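Notebook, chores bench
9 Dec 2023

Task family: tidy small jewelry off a cloth-covered table and into an open box. Goes on the list between "sort cutlery" and "fold dish towels". Both of those have pass criteria already. This one needs them before February, when the Skorkia comparison is due.

Question to answer: can a two-finger gripper clear a table of mixed small items at a level a household would accept, with no fixtures and no prior sorting? My working answer is no for mixed items and maybe for single rigid ones. Reasons and open points follow.

Split of the item set by how it behaves when lifted:

Rigid closed loops. Bangle, rings. A bangle lying flat on cloth can be taken across the band. Shape does not change during the lift, so the planner's model stays valid until release. Rings are the same in principle, but the fingers have to come down close enough to the table that they press into the cloth and drag it.

Strung items. Bead bracelets of every type. Lifted at one point, the rest hangs and swings. Length below the fingers depends on where the grasp landed, so the release height over the box has to be set per grasp. Current code uses a fixed height. Change this.

Straps. The black wristband. Holds its own loop fairly well. Treat as semi-rigid for now.

Tangles. Any two strung items in contact, or a strung item over a bangle. No category in the Steltico taxonomy covers this. They have "overlap", which assumes the upper item comes off cleanly.

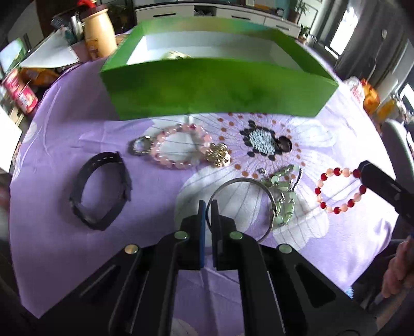

El Khatib objects to the split: strung items and tangles should be a single class, as a planner that can't tell whether two bracelets are linked has to treat every contact as a tangle anyway. Also wants the rigid loops scored separately so that an easy bangle doesn't carry the average.

Second point accepted. First point, not yet. If they are merged we lose the one number that would show whether perception or manipulation is the bottleneck. Keep the classes apart in the log and merge at reporting time if the figures are the same.

Cloth. The patterned cover is harder than the gray mat for two reasons. Printed dots are close in size to beads, and the segmenter from the Skivholm branch proposes them as objects. On the last offline check it returned 41 proposals on one view, of which 32 survived the depth filter. Still too many. Depth does not help much when a bead stands only slightly proud of the fabric and the fabric has a crease in it. Second, the cover slides. A grasp that closes on a fold takes the whole table setting with it. Need a current limit on the vertical axis and a check for cloth between the fingers before lift.

Metal. Bright window light on silver gives holes in the depth map. Filling from the neighbors puts the band at table height. Use the color edge for the bangle and ignore depth inside it.

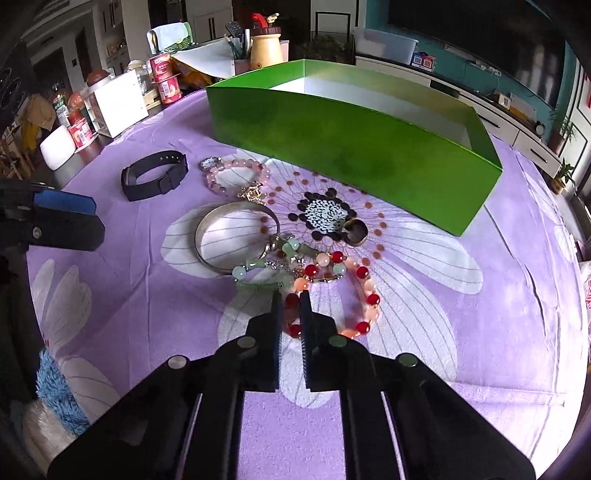

Overlap case: pale green bracelet across the red and peach beads, bangle touching.

For this arrangement a person would lift one strand a little, look, and then either pull or stop. The looking is the part we do not have. Proposed primitive, to be called probe-lift:
grasp upper strand at a free segment
raise 3 cm
re-image, compare against prior mask of lower item
if lower item moved, set down and pick a different segment
after 2 failed probes, hand back to operator

The hand-back counts as a fail for autonomy and a pass for safety. Record both. A snapped string is a hard fail whatever else was cleared, and ends the trial.

Acceptance. Steltico scores by fraction of items placed. I don't think that is the right measure for a chore. Someone who wants the table cleared will not be satisfied by most of a table, and will be less satisfied by a bead on the floor. Proposed: binary on complete and undamaged, with time reported next to it and operator touches as a third column.

Box. Open top, shallow target, long side toward the arm if possible. Rim collision not modeled. Add.

Open:
finger pads, blue vs. bare, on polished metal
minimum ring size worth attempting
whether the cloth goes flat or stays creased for the baseline (creased, I think, and log it)
ask Skorkia which items they leave out of their set

Release height fix first, then probe-lift on a single strand with nothing under it.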